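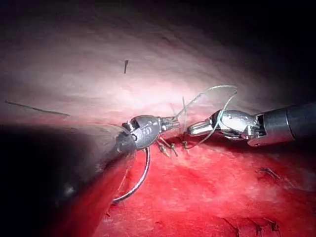

The Long Way to Gusstead

The dog would not get in the truck. She sat on the gravel outside the shelter in Cilldale with her back to me and her leash pulled tight, and when I opened the door wider she lay down.

The woman at the desk had told me she was fine with cars. She had also told me she was four, and she was at least seven.

I had 40 miles to drive and wanted to be home by dark. I tried cheese. She ate the cheese and stayed where she was. I tried lifting her, and she went soft and heavy like a wet coat, so I put her down again.

In the end I got in myself, on the passenger side, and left the door open. I read the paperwork. Her tag number was 1003. Under "commands known" somebody had written Sit, and then crossed it out.

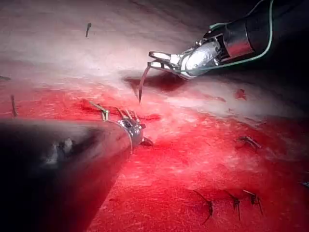
After a while she put her front feet on the sill. I kept reading. Then she was in my lap, all of her, shaking, and I had to slide over to the wheel with her half on top of me.

She threw up outside Fultby. I pulled over at the feed store, cleaned the seat with napkins and walked her along the ditch until she quit drooling. I said "sit" once, to see. She looked at the road.

We did the rest at 30 with the windows down and a line of cars behind us. In Gusstead I parked by the back steps, opened her door and told her to wait, the way my father used to with his dogs.

She waited. I hadn't planned on that, and I stood there with the leash in my hand, trying to remember the word he used to let them go.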